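The Landry Hand
14 shares | 2 comments

Geetha Mathew had scheduled the Oddale gripper for the morning and the Landry hand for the afternoon. The Oddale was a parallel jaw. It closed, it opened, and its log ran to 206 lines.

The Landry logged 3,365 lines before lunch was cleared.

"It reports every finger," said Saranya Nair. "Separately."

"Can that be turned off?"

"The manual says July."

Geetha set the grip force to the lower of the two limits and started the clutter routine. The task was defined as transfer of one deformable object to an open drawer. The Oddale had a score for it already, entered in ink. The Landry column was blank.

The arm came in from the right. The fingers closed on the bag at slightly different times, and each closure appeared on the monitor as its own event. Saranya read them aloud until she was asked to stop.
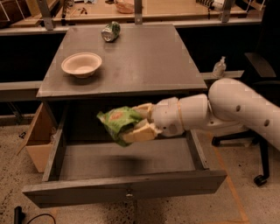

Landry hand with snack bag, above the open drawer.

"Holding," Saranya said.

Geetha uncapped her pen. Vindedton wanted a single number for each device, and the form had a box the width of a thumbnail.

"What are you giving it?"

"It hasn't let go yet," Geetha said, and kept the pen where it was.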